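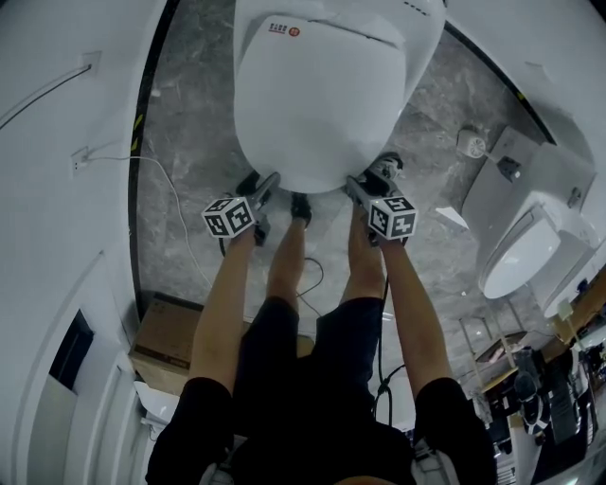

26 March 2022

Washroom day at Pello. Started with the toilet because everything else in there waits on it. Gray marble floor with the white veining, so no acid descaler anywhere near the base – Lindsay has put the bottle on the top shelf and it should stay there. pH-neutral cleaner only, 3 ml to 200 ml of warm water, mixed fresh.

Lid stays closed while the outside is being done. Order I settled on: lid, sides, then the base at the front left and front right, floor last. Going the other way means wiping the floor twice. The curve at the front where the bowl comes down to the floor is the slow part. A folded cloth gets into it better than the sponge does.

Go easy over the logo near the back of the lid. Damp cloth, no scouring pad. Same for the dark markings along the side.

Gregor asked about the sealant at the floor joint. Left it alone today. Musyoka has a tube of the clear stuff from Prasov, which wants 21 hours before anybody mops over it, so it needs doing on an evening when the place is shut the next day. Ask him which one.

Marble: plain water after the cleaner, then dry by hand. Calum let it air dry last October and we had streaks all the way to the door. Tried one of the 400 gsm cloths for drying and it was fine, if heavy once it's full. Wring it in the bucket, not the basin.

Still to do: basin, mirror, the back of the door. Order more neutral cleaner from Liao before the jug runs out. Ewan has the account login.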